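# Gripper purchase 2026: gallery and planning notes

Our group at Nellau is preparing the equipment request for the next budget period, and several colleagues from the other departments asked to see what the money would be used for. I put together this page for them. English is not my first language, so please write to me if some sentence is not clear.

The page was last edited on February 13, 2026. The prices are the ones from the quotations we have on file, without tax and without shipping.

## What we ask for

The request has two parts. The first is hand-held grippers, which a person carries and operates by hand to record how an object is picked up. The second is a robot arm with a matching gripper, so that the recorded work can later be repeated on the machine. We would like to buy the first part now and the second part after June, when the new budget opens.

For the hand-held part we have two quotations. Wallano offers a set for 1638, with spare fingers and a carrying case. Tresovlow offers a set for 1072, but the spare fingers must be ordered separately and the delivery time is not fixed in writing. Both sets include the mounting parts. Neither includes a camera, and we would use the ones we have already.

For the arm we have only a first estimate, almost 3000 for a used unit of the Fan series. I do not want to put this number in the final table before we receive a proper offer. Used arms are sold quickly, and the price in June can be different.

## The work at hand

Soft packaging is the main subject of our tests this year. Boxes and bottles are easy to plan for, because their shape stays the same and a simple gripper is enough. A bag changes its shape each time it is held. The fingers must close on something that folds, and for this reason we look at the fingers first when we compare the offers, and at the price second.

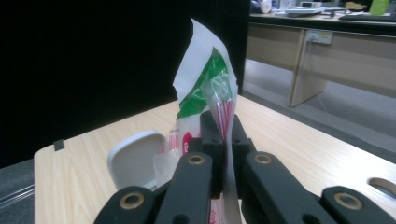
*A crumpled plastic bag held upright over the light wooden table. The bag is mostly white, with a green printed panel, and the gripper is black with brass-colored rings on the fingers.*

Ingrained habit makes us all look at the purchase price, wrote one reader from the purchasing side after the first version of this page, but what did the fingers cost you last year? The same reader asked that we show the wearing parts on a separate line, and said that a cheap set with expensive spares is a thing the department has paid for before. I agree with this remark and I changed the table accordingly.

## How we compare the offers

The comparison is not finished. These are the points we have agreed on so far:

- **Fingers.** They should be replaceable by us, with ordinary tools. Wallano confirmed this by e-mail. From Tresovlow we have only the drawing, and it does not say which screws are used.
- **Weight.** A person holds the tool for a full session. We asked both suppliers for the weight with the camera mounted, and we are still waiting for one answer.
- **Spare parts.** We want a price list valid for two years. A verbal promise is not enough for our purchasing rules.
- **Fit with the arm.** If the fingers of the hand-held tool and the fingers of the arm are of the same type, we keep only one kind of spare in the cabinet. With Wallano this seems possible. With Tresovlow an adapter would be needed, and it is not in the quotation.
- **Repair.** We prefer a supplier who repairs the tool and sends it back, instead of selling us a complete new one.

## Table for the request

| Item | Supplier | Price | State |
|---|---|---|---|
| Hand-held set with spare fingers | Wallano | 1638 | Quotation received |
| Hand-held set | Tresovlow | 1072 | Quotation received |
| Spare fingers for the above | Tresovlow | open | Asked |
| Adapter for the arm | Tresovlow | open | Asked |
| Used arm, Fan series | not decided | open | Estimate only |

The two hand-held sets are alternatives, so please do not add both of them into one sum. In the earlier version this was not written clearly and the total was read too high.

## Small costs we forgot last time

In the last request we planned the machines and forgot the things around them. We paid for these later from the money for consumables, and it was uncomfortable for everybody. This time I would like to include cable covers, a second power strip, storage boxes for the test objects and a small amount for the objects themselves. Packaging gets worn after many grasps and must be replaced, and even if one bag costs very little, somebody has to buy it and keep the receipt.

We should also reserve working hours. A new gripper must be mounted, measured and checked before the first useful recording. My proposal is to plan two weeks for it, with no other tests during this time.

## Open questions

Should we wait for the missing answers from Tresovlow, or send the request with Wallano only? My own preference is to wait a little, but the Wallano quotation has an end date and I have asked them to extend it.

Can the arm be requested as a separate item, if the hand-held set is approved first? I was told both yes and no, and I would be glad to have the answer in writing.

Comments can be left on the Nellau planning page, under the entry for grippers. When the spare part prices arrive I will enter them in the table.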